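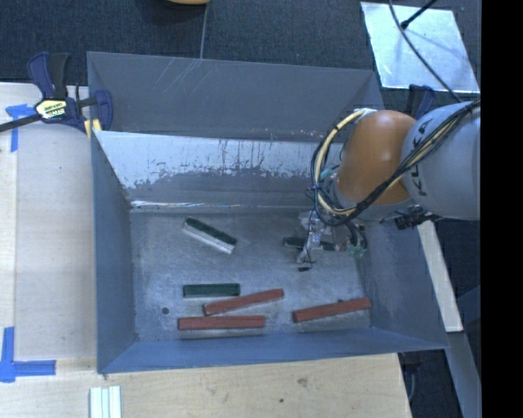 No. 56

Bin picking, or why I still empty my own dishwasher

Every November I get the same question from my brother-in-law, usually around pie. When can he buy the robot that does the dishes? He has seen a video. There is always a video. I spent enough years in packing plants to have become the family authority on this, so every year I say "not yet," and every year he looks at me like I'm hiding one in the garage.

So let me put my grumbling in one place.

Six blocks in a metal bin. Three green, three red, all plain rectangles, with plenty of bare floor between some of them. That's the kind of job a serious arm (KUKA, in this case) gets put in front of. Now think about your kitchen sink after spaghetti. Think about the bottom of a laundry hamper. A block is the same block whichever way it lands. A fitted sheet has never been the same shape twice in its life.

Look at the setup too. The bin is clamped and there are corners marked out in blue tape on the table. I have no quarrel with tape, I used miles of it. But tape means somebody cares a whole lot about where things sit, and my silverware drawer has not been in the same order since we moved in.

People tell me I'm behind the times. Maybe so. I did read the brochure for the Flotetau home unit all the way through, twice, and it promises 200 household tasks. I went down the list with a pencil. "Pick up cup" is one. "Pick up mug" is another. "Place cup" and "place mug" get their own lines. By the second page I had quit being impressed and was looking for "scrape off the burnt part," which wasn't there.

The shop floor is a better story, and I'll give credit where it's due. At Varkow, the last place I worked, we had a picking cell that took small castings out of a tub and set them on a belt. On its best shift it moved 853 parts. I remember the figure because the plant manager had it printed on a banner. What didn't go on the banner was that 2 people stood near that cell the entire shift, shaking the tub when the castings nested together and fishing out whatever ended up in the corners. Corners are murder. The gripper needs room for its own body, and a part lying up against a sloped wall doesn't leave it any. A kid with no training reaches in and gets it with two fingers while talking about something else.

The Güneş people, who sold us the cell, said the next version would fix the corners. Then it was the one after that. When I left they were trying a different tub.

My wife says I should be nicer. We have an Imo floor sweeper and she loves it, and fine, it does sweep. It also needs the chairs up, the cords up, the rug rolled and the dog outside, and by the time I've done all that I could have swept.

Will it come? Probably some of it. I'd believe in a machine that unloads the same plates into the same rack in a cafeteria well before I'd believe in one that finds the lid to my blue container. If you've got one at home that does a real chore start to finish, with no one standing next to it, write me and tell me which chore. Videos don't count unless I can see the clock.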